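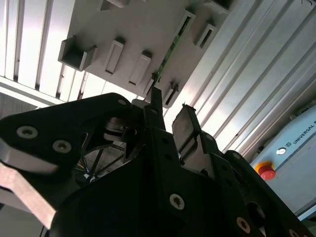

Silver hex-socket screws in black plates, with a light gray rack panel overhead.

Work & Industry

The Screw Counter

April
By a staff writer

The front door of Trurnetti opens at seven in the morning, and on most days there is already a van parked outside with its engine running. The driver usually wants one thing. It might be a screw from a hospital bed, a bolt from a baler, or the small threaded pin that holds the lid on a commercial mixer. He has the old one in his pocket, or he has half of it.

Trurnetti sells fasteners in Flenby, a town with two traffic lights and a feed mill. The shop stocks almost 4,000 kinds of screw, bolt, nut, washer, rivet and pin, and most of them are kept in steel drawers that run from the floor to above head height. Customers are not allowed behind the counter. They put the broken part on a rubber mat, and whoever is on shift picks it up, looks at the head, runs a thumbnail along the thread and goes to a drawer. The thread gauge comes out when there is doubt.

Shops like this used to be common in manufacturing towns. Flenby had three of them when the stove works was open. The neighboring town of Prarnton had one inside the rail depot and another across the street from it. Most are gone, and the trade has moved to catalogs, big hardware stores and overnight shipping. All of those work well if you know what you need. The counter at Trurnetti lives on the people who don't.

Part of the trouble is that screws look alike. An M6 bolt and a quarter-inch bolt are close enough in diameter that a person in a hurry will try to put one where the other belongs. It goes in for a turn or so, then it binds. A wrench will often force it further, and by then the hole is ruined. The shop sells a lot of taps and thread inserts to people who have done this, and the staff have a standard speech about it, delivered without much blame.

Machines made in the United States may carry inch threads, metric threads or a mixture. Farm equipment is the worst for mixtures. A tractor can have a metric engine, inch-size wheel hardware and a loader bolted on by a previous owner with whatever was in the coffee can. Office furniture is mostly metric now. Old sewing machines follow rules of their own, and the shop keeps one drawer for them, the contents of which came from a dealer in Prarnton who closed.

The head of the screw matters as much as the thread. Slotted screws are the oldest kind still in daily use, and they are still a nuisance, because the driver slides out of the slot. The cross-shaped recess that spread through car plants in the 1930s was easier to drive with a power tool, since the bit centers itself. The hexagon socket goes back further than many people think. Patents for it were being filed early in the twentieth century, at a time when set screws with square heads stuck up from spinning shafts and caught on sleeves. A screw with the drive sunk into the head could sit flush and leave nothing to snag.

That safety argument helped the socket screw into factories. Its compact size kept it there. A regular hex bolt needs room around it for a wrench to swing. A socket screw needs only room above it for a key, so it can go in a tight pocket or right up beside a wall. Bicycle makers took it up, then furniture companies, and now nearly every kitchen drawer in the country has a few loose hex keys at the back of it.

The shop sells keys in sets and singly, and the single ones outsell the sets. The 4 mm goes fastest. People lose them, or they round off the corners and keep using them until the screw is rounded off too. A worn key is cheap. Removing a stripped screw from a machine that is needed that afternoon can cost a day's work.

Color and finish bring in another set of questions. Black screws are usually alloy steel with a thin oxide coating, strong but quick to rust outdoors. Bright silver ones may be stainless or may be zinc plated, and telling them apart at a glance is hard. A magnet helps a little. Most common stainless screws barely pull toward it, though some grades do. Customers who repair docks on the Lie, the river that runs along the south side of town, ask for stainless and are asked in return what the screw is going into. Stainless against aluminum in a wet place can eat the aluminum. Stainless nuts can also seize on stainless bolts, so the shop keeps anti-seize paste by the register.

The drawers are labeled by hand. At the last full inventory, which took two weekends, 137 of them held something different from what the label said. Some had been swapped after a leak in the roof and never put back. The staff had known about many of these and had been going to the right drawer from memory. New labels were printed, and the old cards are in a box under the counter because a few have supplier notes on the back.

Prices are low enough to be awkward. A customer may spend 20 minutes at the counter and leave with two screws. There used to be a minimum charge, but it annoyed people and it was dropped. The money comes from standing accounts, 18 of them at present, held by machine shops, a cabinet plant, the school district and the county road garage. Bins are filled for these customers every Friday. The walk-in trade covers the light bill and a bit more.

By midmorning the vans have left and the mat is clear. The phone rings more after that. Callers describe the screw they want, usually by length and usually including the head, which for most types should be left out of the measurement. They are asked to bring it in. The counter closes at four.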